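The Registered Office

The registered office of Fiore Holdings was a room on the second floor of a building in Trinmont, above a firm that sold stair carpet. It contained one desk, one telephone and one steel cabinet. The lease described it as suitable for the conduct of corporate affairs, and for 21 years corporate affairs had been conducted in it by the same person, who held the title of Secretary and signed everything that way.

The Secretary's duties were set out in the bylaws at Article 3. The Secretary was to give notice of meetings, to attend them, to record what was decided, and to keep the seal. The bylaws did not say what the Secretary should do if no one else came to a meeting. The matter had first arisen in the company's second year. The Secretary had waited one hour, noted the absence of a quorum, and adjourned to the same place at the same time the following week, as Article 3 required.

The sole director lived in Flurnholm, on the coast, and regarded the company as a thing that had been bought once and would go on working, like a well pump. The director signed consents in the car. The director had once paid for a boat from the operating account and described it, in a note on the back of the receipt, as storage. The Secretary had returned the receipt with a form attached. The form came back blank, with a water ring on it.

The Secretary did not complain. The Secretary sent a second form.

In October the letter from Grustix arrived. Grustix had supplied 40 commercial ovens to the company and had been paid for none of them, and its lawyers now took the position that there was no company. There was only a director, the letter said, with a boat and a checkbook, and a name on a door in Trinmont. They wished to inspect the minutes, the stock ledger and the resolutions. They proposed ten in the morning and asked whether there was parking.

The director telephoned that evening, for the first time since spring.

"Do we have minutes?" the director asked.

"We have all of the minutes," said the Secretary.

There was a silence on the line, and behind it the sound of gulls.

"And the ovens? Did I approve the ovens?"

"You were sent a draft resolution approving the ovens. You were sent it three times."

"Did I sign it?"

"No," the Secretary said. "I have recorded that you did not."

The director considered this. It was then suggested – in a friendly tone, and with a reference to the many years of their association – that a resolution might be prepared that night and given an earlier date. The paper was the same paper. The pen, for that matter, was the same pen. The Secretary listened until the director had finished, and then asked whether the director wished that request to be entered in the record. The director did not. The Secretary said that the lawyers were expected at ten and that it would be proper for the director to attend.

The Secretary stayed at the office until late. The ledger was brought up to date, though it had been up to date already. Certificate number one, for 100 shares, was checked against its stub. The seal was tested on a sheet of scrap, where it left its small raised circle with the name of the company inside it, and the sheet was torn in four.

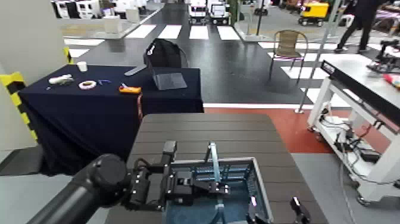 Among the exhibits that Grustix had attached to its letter were several pages of photographs, numbered and initialed, and the Secretary went through them with a ruler laid under each entry on the list. The ovens were there, and the loading dock. The Secretary made a fair copy of the corrected list for the other side.

The lawyers came at ten. There were two of them, and they had expected to be finished by half past. The Secretary gave them the desk and stood. They read the first volume quickly and the second volume slowly. In the third they began to pass pages to each other without speaking. Every meeting was there, with the hour at which it had been called and the hour at which it had been adjourned. Every unsigned consent was there, with the date of each reminder. The boat was there, under Other Business, year after year, carried forward as a question for the director.

"Did anyone ever come?" the younger lawyer asked.

"The director attended the first meeting," said the Secretary. "There was a cake."

The older lawyer closed the volume and kept a hand on the cover. It was the most complete set of records the lawyer had seen in practice, and it would be read aloud in court, most likely by both sides.

At a quarter past eleven there were footsteps on the stairs. The director came in wearing deck shoes, looked at the two visitors, and looked for somewhere to sit. The Secretary took up a fresh sheet and wrote down the time.

"A quorum being present," the Secretary said, "I can call the meeting to order."

This site uses cookies to remember your reading preferences. By continuing to browse you accept our cookie policy. Accept | Manage settings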